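2026-05-02

Second day of the coffee water trials. Yesterday's cups were flat and I blamed the beans, which were Stoyanova's washed lot, opened in the morning and ground at the same setting as last week. After dinner I titrated the tap water and got a hardness of 21 with the old kit. The new kit gave a different reading, so I threw out the old reagent and started again this morning.

Baseline recipe, written down so I stop changing it from memory: 31 grams of coffee, water just off the boil, three pours, lid on between pours. Grinder is the Vorkmont hand mill. It drifts coarser as the collar loosens, so I put a pencil line on the body and checked it before each brew.

Brew 1, tap water straight. Chalky, short finish, a skin on the surface once it had cooled. Drawdown was slow.

Brew 2, filtered through the Wollus jug. Cleaner, more acid at the front, thin in the middle. The cartridge is due for replacement in May anyway, so I don't put much weight on this one.

Brew 3, bottled water cut with the filtered. Best of the day. The dried fruit note on the bag was there for the first time. I let the cup sit and it held up lukewarm. 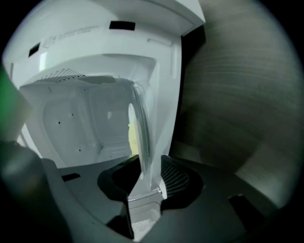 The weak point is temperature. I have been assuming the kettle thermometer is right, and it reads high. Against the glass thermometer in a mug it was off by 3 degrees at the top of the range and by less lower down. A fixed correction won't do. I drew a curve on squared paper and taped it inside the cupboard door.

Áine Heffernan called in the afternoon about the cupping. She wants four samples, blind, and she wants them all brewed with the same water, so I have to settle the recipe before then. I read her the numbers. She thinks the bicarbonate is the problem and the total hardness is a distraction. She may be right. Her suggestion is to start from distilled and add the minerals back from two stock bottles, which means weighing very small amounts, and my scale is poor under a gram. Making the stock stronger and dosing by volume gets around that.

Ordered a Cekitz pipette and two brown bottles. Also filters, as I am down to the last sleeve.

Tomorrow: repeat brew 3 with the corrected temperature, then again with the grind one notch finer. Change nothing else. Descale the kettle after the second brew, not before, so both cups get the same kettle. Rinse twice. Ask next door for the long spoon back.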